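Where Does an Empty Tub Go?
A Clorkton Learning Center Guide for Young Readers

Share 155 | Comments 4

Every home makes waste. A snack is finished, a box is opened, a tub is used up, and something is left behind that has no more work to do. The things we throw away are called waste, trash, or garbage. All three words mean the same thing.

Most of what goes into a wastebasket at home is packaging. Packaging is anything made to hold, cover, or protect something else. A bag keeps chips crisp. A box keeps cookies from breaking. A plastic tub with a screw top keeps powder or candy dry. Packaging is useful until the food is gone, and then a decision must be made.

The first question to ask is whether the item is empty. Look inside. Some tubs have a second layer, such as a liner or a seal, and a little food can hide behind it. Leftover food attracts ants and begins to smell after a few days, so it should be scraped out before the tub is thrown away.

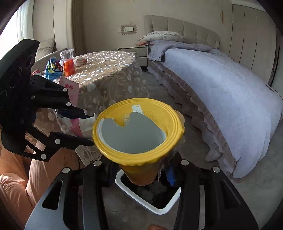

The second question is whether the item will fit. A tub takes up a great deal of room, even when there is nothing in it, because it is full of air. A bag can be pressed flat. A cardboard box can be folded. A hard tub keeps its shape, and two or three of them will fill a small wastebasket quickly.

Try this at home. Take a clean, empty snack bag and fold it as small as you can. Then place it beside an empty tub. Which one takes up more space? Which one could you fit into your pocket? Write down your answers and share them with your class.

The third question is whether the item could be used again. A clean tub can hold crayons, buttons, or building blocks. In May, the pupils of the Ó Flaithearta Room at our center collected 100 clean tubs and used them to grow bean plants. Their families then asked for more -- and by the end of the project there were 300 plants on the window shelves.

If an item cannot be used again, it may be possible to recycle it. Recycling means turning old material into new material. The rules are different from town to town -- ask an adult which kinds of plastic are accepted where you live.

Clearing a table after a snack is a good time to practice. Pick up one item at a time. Check that it is empty, make it smaller if you can, and put it in the right place. Wipe the table last, and wash your hands with soap when you have finished.

Words to Know
Liner -- a layer that covers the inside of a container.
Packaging -- the bags, boxes, and tubs that things come in.
Recycle -- to make something new from old material.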